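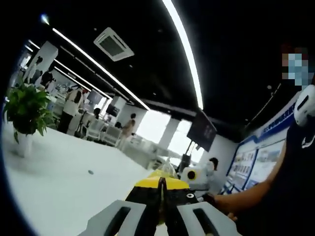

How close should a person's bare hand be allowed to get to a gripper that can still move? Only as close as your written rule says, and the rule should be tied to what the gripper is doing at that moment: powered and armed, powered and held, or off.

I've wanted somebody to put that into a form people will use on a busy floor, and the Nurmi Handling Kit does it better than anything I've tried. I've had it since May, we've used it in our demo area and in the small workshop behind it, and I'm a bit smitten, so take that into account.

First, what you get. Nurmi is a box of rules, if you like. There's a spiral-bound handbook of 50 pages, a set of 11 laminated cards, a roll of floor marking tape, a pad of handover sheets and 3 magnetic status flags for the side of a cart or a cabinet. No software, no login, no sensor to charge. The publisher is Undano, a small outfit that used to do training courses, and you can tell that the text was read aloud to people before it was printed. The sentences are short and they tell you who does what.

The handbook starts with the hand tools, which pleased me a lot. So many floor rules are written for a big arm behind a fence and then stretched to cover everything else. But plenty of work now is done with a gripper that somebody carries around, or with little machines sitting out on a table where visitors can reach them, and the fence chapter is no help at all with that. Nurmi gives hand-carried grippers their own section, with its own cards, and it covers the dull stuff: where the fingers point when you are walking, who speaks before a part changes hands, what you do with sleeves and lanyards, when to put the thing down and step back.

Card 4 is my favorite and it's the one that has changed our habits most. It is about two people working on the same object. The rule is that one person is the lead and says so out loud, and the second person doesn't reach in until the lead has answered "clear". If either of them stops talking, both let go. I know that sounds fussy on paper! We tried it for one afternoon, meaning to trim it down, and ended up keeping every word. New people pick it up in minutes, and it works over a noisy room since it's one short word.

The section on public spaces is nearly as good. It asks you to walk your floor before opening and look at it the way a visitor would: plants, chairs, tripods, display boards people stop in front of, anything that narrows a path or makes someone step backward without looking. It wants a marked standing spot for the person with the gripper and a second spot for whoever is helping. Our first try at this was embarrassing. The route we'd been using for months went straight through the place where people stand to read the wall panels, and moving it took four strips of tape.

Venla Mustonen runs our workshop side and was much cooler on the kit than I was. Her complaint is the handover sheet. It has too many boxes for a short session, and she's right that the bottom half gets skipped by 4 in the afternoon. We now fill in the top half for short sessions and the whole thing for anything longer, and I wish Undano printed it that way. She does like the status flags, though, and has taken two of them for her own benches – I'd like one back.

Other gripes. The cards are glossy, and under strip lighting you have to tilt them to read the smaller lines. The index in the handbook is thin. "Battery" isn't in there, although there are two decent pages on swapping one. And the chapter on cameras and bystanders is too short for my taste. It tells you to put up a notice and to blur faces before you share anything, fine, but it has little to say about how long to keep recordings or who gets to look at them. You'll need your own policy for that.

Please don't buy it expecting a shortcut through your legal duties, either. The handbook is clear on this in its first chapter: it's good practice, you still do your own risk assessment, and whatever applies where you work comes first. I liked that they said it early and in normal type.

For comparison, we used the Stelmont binder before. It's thorough, and if you have a fenced cell and a full-time safety person it may suit you better. Ours lived on a shelf. The Nurmi cards hang on a hook by the door and they've got fingerprints all over them, which tells me plenty.

Esko Ojala at Iltmont lent me his copy for a week before I ordered, and I'd suggest doing the same if you know anyone who has one. Read the public spaces section and card 4 first. If those two fit the way your floor works, the rest will too. I've ordered a second set for the workshop, and a spare roll of the tape.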